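Hand-held gripper for folding clothes: project report
Zarmeena Arain and Lucimara Quintana
2025-11-06

1. Build

The gripper was built in the Mullow shared workshop during October. It has two slotted fingers with yellow pads and a black body that houses two round sensors. Our first pads were cast too hard and let go of thin cotton, so we recast them in a softer mix. Total cost was 213 pounds, most of it for the sensors. The body took 5 prints before the screw holes lined up.

2. Handling cloth

We moved the work to a bedroom because the bench at Mullow is too narrow to spread out a shirt. Lifting by hand came first, with one person on the gripper and the other free to steady the cloth.
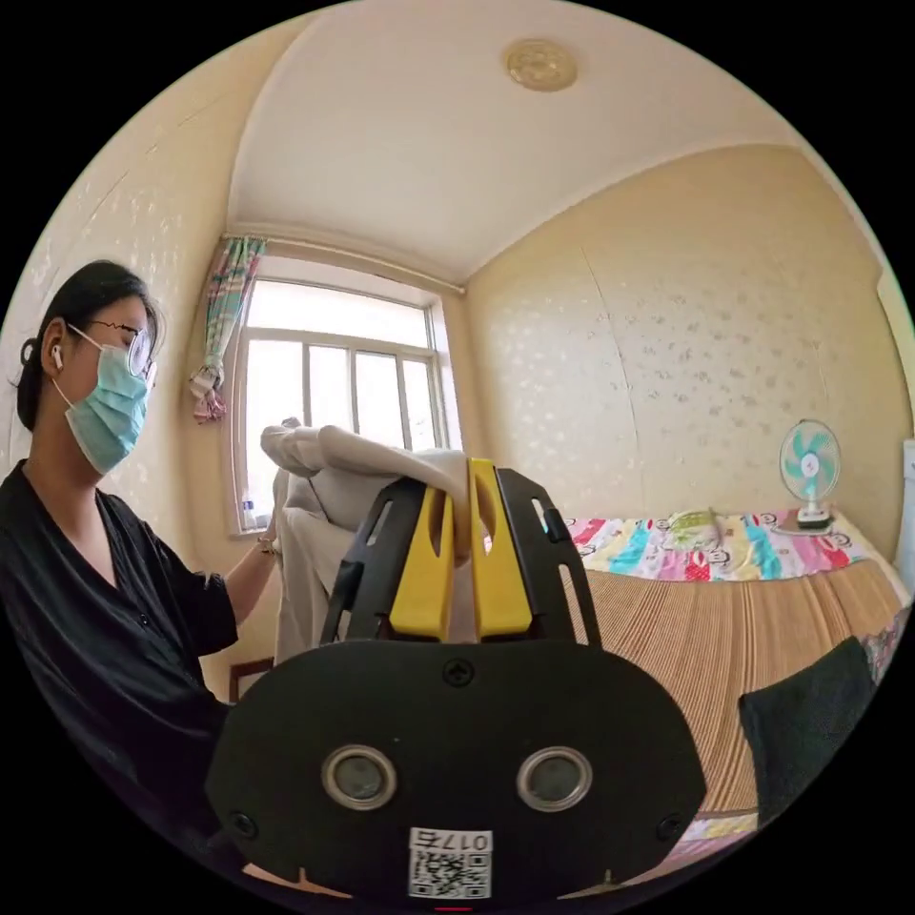

Figure 1. Fabric pinched between the yellow pads, near the window.

Thin items were the hardest. If the pads met too low on the cloth, the weight pulled it sideways and we had to start again. We settled on pinching near the upper ends of the pads – this also kept more of the cloth clear of the body.

3. Folding on the bed

Folding needs two tools, one for each hand. The bamboo mat gave us a firm surface, though the fingertips sometimes caught between the slats. Finished items go on a stack so that the working area stays clear.

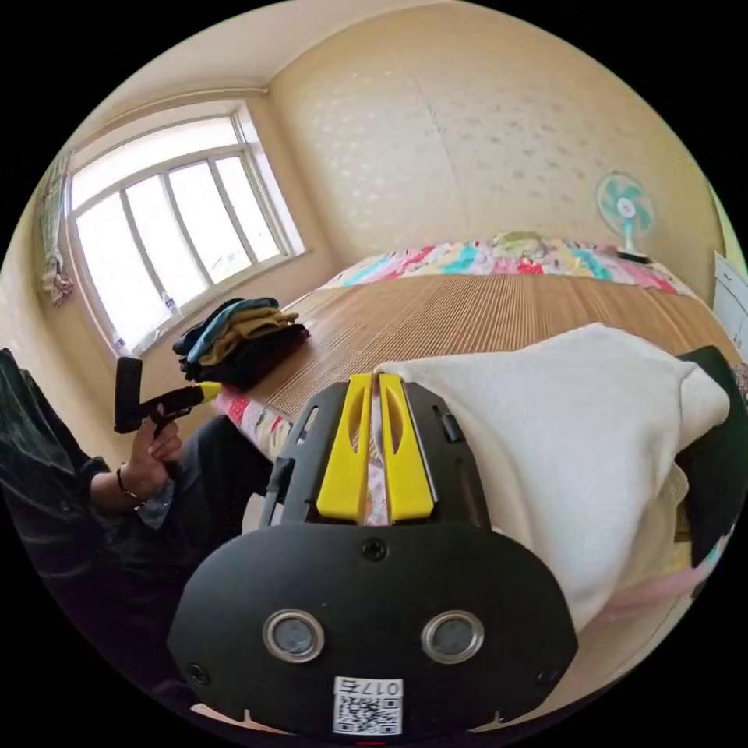

Figure 2. Both tools at the bed, with the folded stack by the window and a white towel on the right.

4. Remaining work

The handles are still tiring after a long session. Lucimara is redrawing the grip, and Zarmeena will log the finger opening so we can compare pads properly.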